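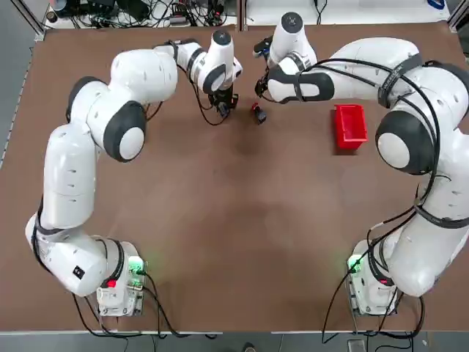 What is the new Oletell bench range for? It is a table surface and a set of small open bins for sorting small parts by hand or by machine, sold together or as separate items.

Torwood, 2 Aug 2023 – Thaler has added a brown matte worktop and two sizes of plastic bin to its Oletell range of bench furniture. The worktop is supplied as a single rectangle with no raised edge, so bins can be moved anywhere on it. The finish was chosen to limit glare under ceiling lights and to keep small items easy to find.
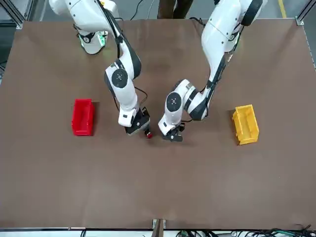
Brown worktop with a red open-fronted parts bin, sloped lip to the front.

The open-fronted bin is stackable. It is intended for stock that is picked often – caps, plugs, short fittings – and is sold in packs of 10. The bin measures 200 mm front to back. Stacks of up to 7 are permitted on a level surface. Labels are not included.
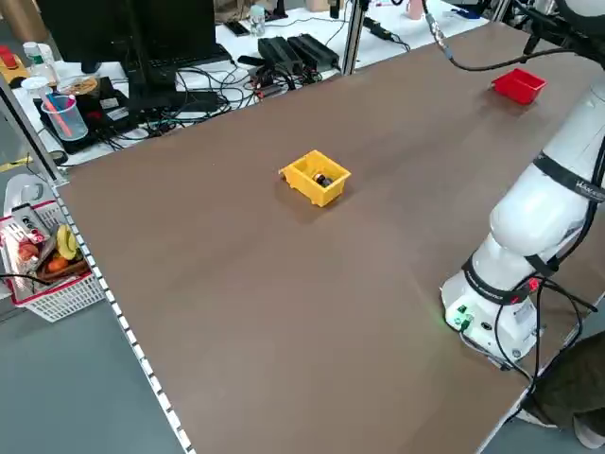
Bin colour is left to the customer, and Thaler does not assign a meaning to any of the colours. Most trial users kept one colour for incoming parts and another for checked parts. A layout with a yellow bin near the middle of the table and a red one towards a far corner keeps the two well apart and leaves open surface between them. The yellow type has slotted, ribbed sides, so part of the contents can be checked from the side. It should not be used for loose powders or for items narrower than the slots.

The first production run of 420 worktops was completed in July at the Pivska works. Orders are being taken now through existing dealers. Replacement bins can be ordered singly – quote the colour and the type. Worktops are delivered flat, with fixings packed separately.

Contact: Thaler press office, Torwood | © 2023 Thaler | Back to top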